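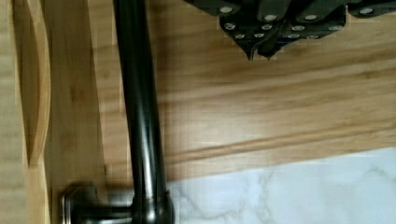

Udport Home Trial, 6 weeks in
Reviewed for the kitchen and bath section, June

The pitch from Udport is simple enough. You rent a wrist-camera arm with a two-finger gripper, park it at your counter, and it does small fetch and tidy jobs while you get on with something else. The trial costs $1,354, and buying the arm outright at the end is another $1,539. For that money I wanted more than a demo.

Setup took most of a morning. The manual says the arm finds its own work area, and mine did, after three tries and a call to support. The camera feed comes up in the app and it's fine for checking where the fingertips are. Along edges it goes a bit blocky, so don't expect to inspect your grout with it.

The fingers come to narrow points. Udport sells this as precision, and with thin stuff like a spoon handle or a folded cloth I have few complaints. Round things are another story. Jars rolled out of the grip often enough that I stopped asking. The Cordeiro pads, sold separately of course, helped with jars and made it worse at spoons.

Working close to tall metal fixtures is where I trust it least. The app has a "keep clear" setting and I still hovered over the stop button whenever it reached past anything shiny. I had an older Jodmont unit on loan last year that was slower and clumsier, but it gave fixtures a wider berth.

Marble and wood both came through without a scratch from the fingertips, which I had worried about.

The Atex service plan adds $200 and covers the gripper plates and screws but not the fingertips, the one part I'd expect to wear out. Read that page twice before you sign.

Would I buy it? At this price, no. If Udport puts decent pads in the box and fixes the jar problem, I'd try the next one.

Rating: 2.5 out of 5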